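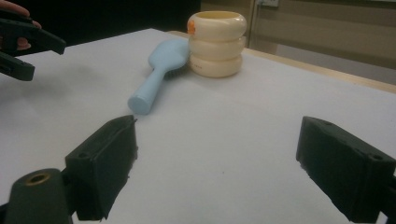

Speaker notes, Goketti handheld gripper kit
Session after lunch, 2 p.m. slot. Marion Rutherford introduces, I start on slide 2.

Slide 2. Why we looked at it
We needed a way to record people doing ordinary tabletop work without tying up an arm. Teleoperation at Hostthorpe was slow and only one person could use the station. Berska offered us the Goketti kit on a trial in July. Say up front that we paid for the trial and Berska has not seen these slides.

Slide 3. What comes in the case
Two handheld grippers, wrist camera for each, charger, spare finger pads, one calibration board. Price as quoted to us was 2781 dollars for the pair. Software license is extra after the first year. Don't get into the license here, there is a slide on it.

Slide 4. The work we gave it
Household objects on a white table. The hairbrush and the ribbed cup are the two I talk about most. The brush is light blue with a wide paddle head, and the task is to pick it up by the handle and set it down clear of the cup. With the head nearly touching the cup, people have to decide which way to come in. Pause and let the room look at the spacing.
The cup is cream, shaped like three stacked rings. Mention that the pads have to find either a ring or the groove between two rings. Our operators preferred the groove.

Slide 5. Numbers
Target was 3000 recordings. We kept 2000 after review. Most of the rejects were tracking loss, when an operator turned too quickly or stood with their back to the window. Saadet Karakaya did the review and can take questions on how she decided.

Slide 6. Fingers and pads
Black pads, slightly rough on the front edge. Fine on hard plastic. Poor on paper and thin cloth. We changed one set during the trial and it took a few minutes with the supplied driver. Screws are small. Keep spares.

Slide 7. Comfort
Thandeka Nkosi has smaller hands and found the trigger reach too long. She moved to shorter sessions. Berska says a smaller handle is planned but gave no date, so don't promise one.

Slide 8. Compared with Pons
We had the Pons unit for a shorter time, so this is not a full comparison. Pons is lighter. Goketti held calibration better between sessions. Export from Pons needed a script, which Viera Štefanec wrote and is happy to share.

Slide 9. License and support
Support answered by email, usually the next morning. Read the renewal terms before you sign. Ours would have renewed automatically.

Slide 10. Would we buy it
Yes for two-handed table tasks. No for fabric until the pads improve. Hand over to Svenja Lindemann for the training results.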